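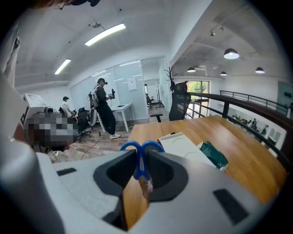
Tegwen Pugh wants to know whether she can skip straight to the cutting, and whether it matters that her scissors are the old kitchen pair. No to the first one, Tegwen, and yes to the second, at least if they've been anywhere near tape. Gummy blades drag the paper and you get a chewed edge that no amount of pressing will hide.

So, section two: getting the table ready and cutting your covers. I'm assuming you've read section one and have your Bumel booklet kit out of its wrapper. If you're using the Whiteley kit, the steps are the same but the cover sheets are a bit stiffer, so go slower on the curves.

What you want within reach

Scissors with plastic finger loops (the all-metal ones get tiring by the tenth cover, trust me)
The white cover sheets and the inside pages
The wrapper the pages came in
A pencil, a ruler, a soft cloth
A bone folder, or the back of a spoon if you haven't got one

Setting up

1. Clear yourself a patch of table. A wooden top is lovely to work on, but run your palm over it first. Any crumb or bump under the paper will show up as a dent when you crease it, and I've ruined more covers that way than any other!

2. Wipe the scissors with the dry cloth, both blades, right up to the screw. If there's old glue on them, use a drop of cooking oil, then wipe again until the cloth comes away clean. Oil on a white cover is forever.

3. Flatten out the wrapper and put it off to one side. It's your scrap catcher. Mine always gets crumpled up by the end of the afternoon and that's fine, it still holds the trimmings.

4. Lay one cover sheet in front of you, printed side up. Check the corners. If one's bent, put the sheet at the back of the stack and save it for a practice run.

Note: Keep the rest of the stack on the far side of the table, away from your elbows. Mugs go on a different table altogether. I mean it.

Cutting the covers

5. Find the trim line. On the Bumel sheets it's 5 mm in from the long edge and very pale, so tilt the sheet toward a window until you can see it. I go over mine lightly in pencil -- my eyes aren't what they were.

6. Open the scissors wide and start the cut deep in the blades, close to the screw. Make long strokes and stop before the tips close. Snapping them shut at the end of each stroke is what makes those little steps along the edge.

7. On curves, hold the scissors still and turn the paper with your other hand. It feels backward for the first few sheets and then you can't imagine doing it the other way.

8. Do all the covers before you touch the inside pages. The full kit has 20, and you'll get into a rhythm if you don't keep switching.

Caution: When you hand the scissors to someone, close them and offer the loops first. And don't leave them under a pile of paper. Kirsten Skov lifted a stack at our February session and got a nasty poke in the thumb.

Creasing

9. Line up the two short edges, hold them with one hand, and press a light fold down the middle with your finger. Look before you commit. If it's crooked, open it and try again.

10. Now run the bone folder along the crease, once, firmly, from the middle out to each end. Going over and over it makes the paper shiny.

If the edge comes out ragged after all that, your blades are probably dull. Try a fresh pair on a scrap before you blame yourself. A slightly wavy edge can be tidied with a ruler and a craft knife, but please do that on a cutting mat and keep your fingers well back from the ruler's edge.

Stack the finished covers with the folds all facing the same way and put a heavy book on top overnight. The sewing is in section three, and you'll need the blunt needle from the small envelope, so don't throw that envelope out with the trimmings.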